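Rikier Clothing Swap Returns to Prondard Hall This October
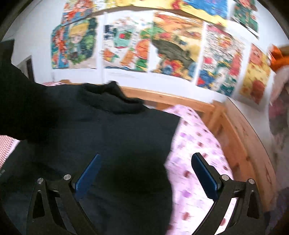 The Rikier Clothing Swap is back, and this time it has the whole of Prondard Hall to play with! After a sold-out first event in autumn, the swap returns on a Wednesday evening in October with 30 racks, a proper change area and a mending table that will run all night. The idea is the same as before: bring clean clothes you no longer wear, collect a token for each one, and spend your tokens on something that's new to you. Plain dark basics went fastest last time, so if there's a black top with a good high collar spread out on your bed while you decide whether to keep it, please think of us. Colour is welcome too, of course, and the louder the better.

The first swap drew 137 people to the small room above the Kerkier library, and the queue ran down the stairs and out past the bike racks. The bigger hall means we can offer 200 places this time, with wider aisles for prams and wheelchairs and a separate corner for kids' sizes.

"I came home from the last one with a raincoat, a pair of work trousers and a jumper my daughter has since stolen," said swap organiser Attila Szilágyi. "What I loved most was hearing people tell each other where things came from -- somebody's graduation dress, somebody's lucky interview shirt. You don't get that at the shops."

The mending table will be run by Soylu Alterations, whose sewers will replace buttons, fix dropped hems and show anyone who's keen how to darn a sock. Simple repairs are free on the night. Bigger jobs, such as zips and linings, can be booked in at the Soylu shop for the following week.

Clothing can be dropped off at the hall from 4 pm, and doors open for swapping at 6 pm. Each person may bring up to 12 pieces. Coats, knitwear, school uniforms and shoes in good nick are especially wanted, along with larger sizes, which were in short supply last time. Please leave underwear, swimwear and pillows at home. Anything with a stain or a broken zip can go straight to the mending table, where we'll do our best with it.

Entry is $2, with children free. Tea and homemade slice will be on sale in the foyer, and there's plenty of parking behind the hall off Kerkier Road.

Clothes left at the end of the night will be sorted and passed on to the Prondard op shop.

Places can be booked at the front desk of the Kerkier library or at the Soylu shop during opening hours.

Media contact: Attila Szilágyi, Rikier Clothing Swap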